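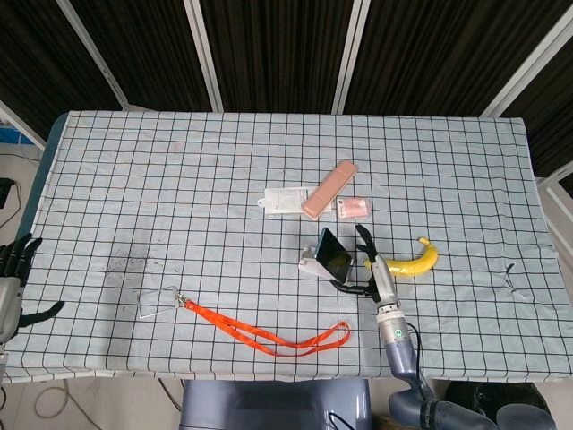 Marisol Llanos wrote to me that a table with things left on it is a table in use, and that I should stop telling people to clear theirs every night. She had read my June column and disagreed with most of it. She keeps mail, keys, a phone charger and the fruit on hers, and says she can find all of it in the dark.

I have thought about her letter and I still think she is wrong, though less wrong than I did at first.

Fruit belongs on a table. So does a phone in a stand, if that is where you take your calls. A work badge on a lanyard is harder to defend, but I understand it. You come in, you take it off, you put it down on the first flat surface, and in the morning you know where it is.

My objection is to packaging. A blister pack stays out after the thing inside has been bought, and a small box gets put on top of it, and then another box. These are decisions that have been put off. Should the box be kept in case of a return? Does the card have the warranty on it? It takes 20 seconds to answer, and most of us would sooner eat next to the box for a week.

I went through my own pile on the day I got the letter. There was a carton from a Wikström lamp I have owned for two years, and a receipt from Bidton for a kettle I gave away. I had moved both of them every time I changed the tablecloth.

Stores sell an answer to this, naturally. Clillow has a set of stacking trays for the purpose. I bought one, and it held the same boxes in a neater shape.

So I will give Llanos the banana, the phone and the badge. They get picked up and used. I would ask her to open the mail, though, and to throw out the empty boxes before supper. She has told me she has up to 500 catalogs in the hall, and we can argue about those another time.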